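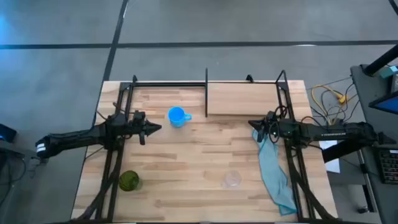 Noline Community Kitchen
Progress report to the Carbone Fund, second period
Covering the months through November

Summary

The grant pays for two things: the weekday breakfast service at the Noline hall and the home delivery run to the Mola apartments. Both are operating. Breakfast is ahead of the plan we sent you in the spring. Delivery is behind it, mostly on account of the van, and we explain that below. We are not asking for any change to the total award, but we would like to move a small amount between budget lines.

Breakfast service

We served 2470 breakfasts in this period. The doors open at 7:00 a.m. and close at 9:15. We tried opening at 6:30 for the first month at the request of people on the early shift at the Nutar warehouse, but few of them came, and we went back to 7:00.

The menu is oatmeal, eggs on three days, toast, fruit when we can get it, coffee and tea. Egg prices went up again over the summer. We dropped from five egg days to three and put peanut butter out on the other two. There were complaints in the first week and very few after that.

The dishwasher was repaired in September under warranty. The walk-in cooler still runs a few degrees warm in the afternoon. A technician has looked at the door seal and ordered a new one. Until it is fitted we keep milk and eggs in the upright refrigerator by the pantry.

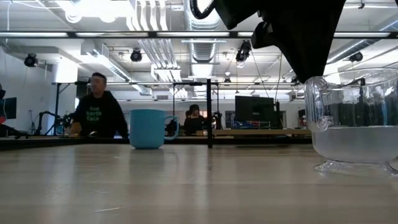 Drinks took up more of our time than we planned for. The bulk juice we bought in the first period came in cartons that leaked in storage, and we lost part of two orders. We now buy frozen concentrate and mix it each morning, which costs less per serving and takes up one shelf of the freezer. We have also stopped buying paper cups for people who eat in the hall. Hot drinks go out in ordinary ceramic mugs, like the light blue one in the photo, and cold drinks are poured at the table. Paper cups are kept for takeout only. The supply line for disposables is under budget as a result.

Home delivery

The plan called for 17 households on the Mola run by the end of this period. We are at 11. The van failed inspection and was off the road for six weeks while we waited on a rear axle part. During that time meals went out in private cars, which could not carry the insulated boxes for the full route, so we held off adding new households. The van is back in use and passed its second inspection. There are 6 households on the waiting list and we expect to start them all before the end of January.

Two of the current households asked for low-salt meals. We are handling these by holding back portions before seasoning.

Budget

Food spending is slightly over, vehicle repair is well over, and disposables and printing are under. We ask to move the unspent printing money to vehicle repair. The full ledger is attached as a separate file.

Next period

Fit the cooler seal. Bring the delivery run up to plan. Renew the county food permit, which runs out in March. We also need to settle with the hall on summer hours, and will send you the dates once we have them in writing.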